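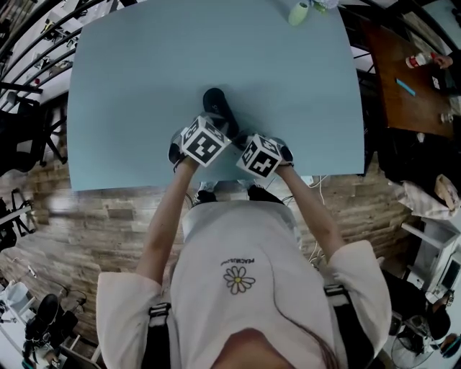 Tracking hand pose with marker cubes: detection and pose fusion

This page covers the software side of tracking two hands with fiducial cubes, one on the back of each glove, seen from a camera overhead. It takes you from raw frames to a smooth 6-DoF pose per hand. It assumes you have a calibrated camera and Python with OpenCV and NumPy installed.

What you need before you start

- Camera intrinsics and distortion coefficients in a YAML file
- A printed marker set with a different ID on every face
- The measured edge length of each cube and of the black square on each face
- A short test recording in which both hands turn over at least once

1. Describe the cubes

Make one config file per cube. For each face, list the marker ID and the four corner positions in the cube's own frame, in meters. Put the origin at the center of the cube. Keep the corner order the same as your detector returns it. If the order is wrong on one face, the pose will jump whenever that face comes into view, and the fault is hard to spot later.

Never reuse an ID between left and right. The Hukirar loader stops with an error if it finds a duplicate, but other loaders may not check.

2. Detect markers

Run the detector on the grayscale image at full resolution. Turn on subpixel corner refinement. Drop any ID that isn't in either config file. Office backgrounds produce false hits on shelves, keyboards and chair parts, and filtering by ID removes most of them.

3. Solve one pose per cube

Do not solve each marker separately and average the results. A single flat marker seen nearly head-on has two possible poses, and the solver can flip between them from one frame to the next. Collect the corners from every visible face of the cube and pass them to solvePnP together. From overhead you will often have the top face and one or two sides, enough to settle the pose.

When only one face is visible, use the IPPE solver, get both solutions, and keep the one closer to the previous frame.

4. Reject bad frames

Compute the reprojection error after each solve. We use a limit of 2 pixels. Mark frames over the limit as missing and leave them out of the filter.

On our test recording of 721 frames, 658 had a valid pose for both hands. The rest were mostly frames where one hand passed over the other.

5. Smooth and fill

Interpolate short gaps of up to 6 frames, linearly for position and with slerp for rotation. Leave longer gaps empty and let the training code skip them. Then apply a low-pass filter. Check that each quaternion has the same sign as the one before it, or the filter will produce a false spin.

6. Move from cube to hand

The cube pose is not the wrist pose. Store a fixed offset for each glove and apply it last. Redo the offset each time the gloves are put on, as the straps never sit in quite the same place.

Checking the result

Draw the cube axes back onto the video and play it at half speed. Watch the moments when a hand closes on an object or rolls to the side. Axes that shake with the hand at rest usually point to poor focus or a wrong marker size.

The config templates were written by Rizwan Mengal and are in the tools folder under cubes.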